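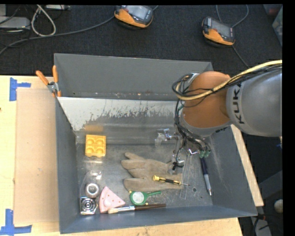
Gripper Comparison, Bin Picking: Progress Report to Trerlow

February
By the Wamness cell team

Print this page | E-mail this page

Search reports Enter keyword Go

1. Where we are

The first of the two grippers has finished its full set of picks. The second, the James suction tool, is mounted and has done 200 of its planned 500. We expect to complete the rest inside the current funding period. No extra money is requested.

The arm is the same KUKA for both tools and the bin has not been changed. We kept the mixed set of objects agreed with Trerlow at the start: a fabric work glove, a precision screwdriver, a paintbrush, a pen, a toy-like magnifying glass, a yellow block shaped like an egg carton, and several pieces of clear plastic. The bin is clamped at the back left corner. It moved twice in early runs before the clamp was added, and the picks from those two runs were thrown out and repeated.

2. Results for the finger gripper

Of 500 picks, 128 failed. A pick counts as failed if the object is not lifted clear of the rim, or is dropped before the release point. Failures were not spread evenly. Most were on the clear plastic and on thin objects lying flat, mainly the pen and the paintbrush when they were close to a wall. The glove was easier than we planned for. The fingers take hold of the fabric almost anywhere, though the glove sometimes brought the screwdriver up with it. We score a double pick as a success but log it separately.

The sloping sides cost us time. The planner treated them as vertical until we corrected the bin model, and the tool stopped short of objects near the left wall.

3. Camera

The bare metal floor gives false readings. Reflections of bright objects are sometimes picked up as a second object, and the yellow block is the worst for this. We lowered the lighting and raised the detection threshold, which helped with the block and made the clear plastic harder to find. A matte liner would probably fix both, but it would also change the test, so we have left the floor bare until both tools are done.

4. Controller

The Cirklow controller has run without a fault since the firmware update. Before that it dropped its connection 5 times, each time needing a manual restart. The wiring at the tool still needs better strain relief. We check the connectors before each session.

5. Next

Finish the remaining 300 picks with the James tool. Repeat a short set with a liner in the bin. Send Trerlow the pick logs and the corrected bin model along with the final report.

Print this page | E-mail this page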